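Sestance 3 adds automatic masking for wrist cameras

August 24, 2018

Dillance has released version 3 of Sestance, its open-source perception and grasp planning package for mobile arms. The main change is a self-masking step that removes the robot's own hardware from wrist camera images before they reach the object detector.

In earlier versions the mask was a static bitmap drawn by hand for each gripper. It had to be redrawn whenever a finger was swapped or a cable was rerouted, and it covered only one finger position. Version 3 computes the rigid part of the mask from the robot model and the current joint readings. Anything missing from the model – cables, mostly – is learned from a short calibration sweep of 500 images.
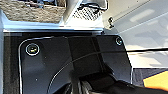
The sweep takes 13 minutes on the reference arm and can run in a furnished room. Pixels that stay fixed relative to the camera while the background moves are added to the mask. Slack cables remain a weak point. The release notes recommend tying them down and repeating the sweep after any change to the wiring.

Dillance tested the release on 1,854 recorded grasp attempts from its site in Assunção. Most of the false detections removed by the new step came from screws and bright reflections on dark gripper housings, which the old detector tended to report as small objects. Detection of real items close to the fingers was slightly worse, and the mask margin is now a parameter so that users can trade one against the other.

The planner has changed less. It now discards grasp candidates whose contact points fall inside the masked area and requests a second view from a different wrist angle. This adds a short delay in cluttered spots and can be turned off in the configuration file.

Configuration files from version 2 load without edits, but hand-drawn masks are ignored unless the legacy option is set. A driver for the Famine motion controller, in beta since April, is included in the main package.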